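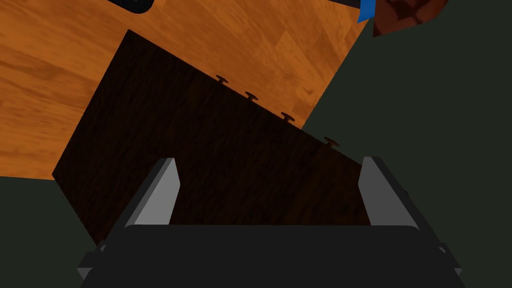 Chapter 6
Learning Household Tasks from Simulated Demonstrations

In Chapter 5 we looked at how one arm can learn one motion from recorded examples. Now we come to a harder case. A robot with two arms must do a long household task in a room, and all the examples come from simulation. The main method of this chapter is called Belent. It was developed by Jarmo Ruotsalainen and Toivo Laaksonen, and the reader will meet it again in Chapter 9.

6.1 Why whole rooms

Early work on this problem used a bare table with one or two objects on it. A policy trained in this way can reach a high success rate, but it learns very little about which things it should ignore. When the same policy is put into a furnished room, it often fails already at the first grasp.

Ruotsalainen and Laaksonen took the opposite direction. They built a set of 50 furnished rooms, named Saarela, and they recorded 2000 demonstrations in them.

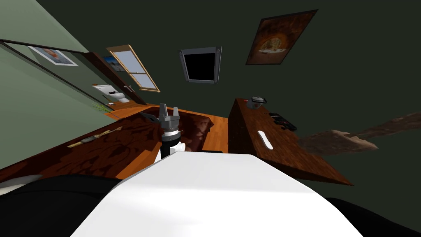

A policy in Belent gets three camera images at every step, one from the head and one from each wrist. The head camera is the difficult one. It tilts together with the body, so the floor and the furniture can come into the image at a strong slant, and much of what it sees has nothing to do with the task. A framed painting on the wall, a screen, even the toilet through the open door of the next room all take space in the image, while the gripper is only a small part near the center. The wrist camera has a much narrower view, and for the last part of a grasp it is usually more useful. The question of how to weigh these images against each other is treated in Section 6.3.

6.2 What the policy predicts

At each step the policy does not give one action but a short sequence of 19 actions. The robot executes the first part of the sequence, and then the policy predicts again. This makes the motion smoother, and the two arms stay better coordinated. The price is a slower reaction if an object slips. We write the sequence as a matrix A, with one row for each time step and one column for each joint. Both grippers have their own column, where the value 0 means closed and 1 means fully open.

The reader should keep in mind that the two arms share one policy. In an earlier system, Jostik, each arm had its own, and the grippers sometimes went for the same object.

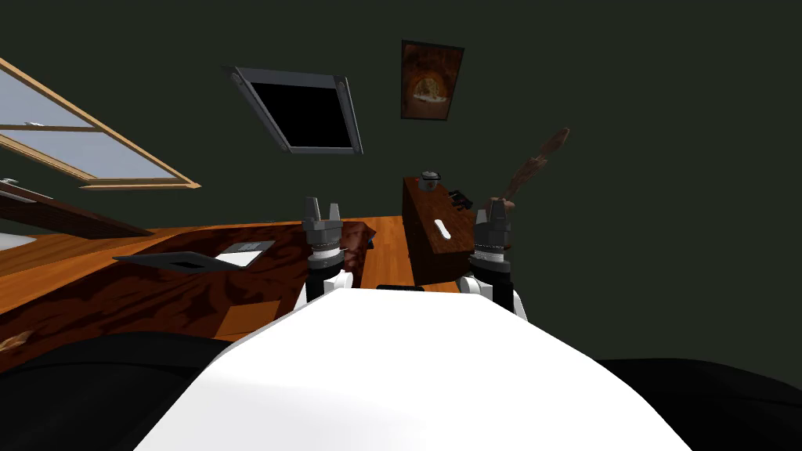 6.3 Weighing the cameras

Let h be the feature vector of the head image, and let l and r be those of the left and right wrist images. The simplest solution is to join the three vectors and let the network find the weights alone. We start with this solution, and we test it on 771 trials in rooms which were not used in training.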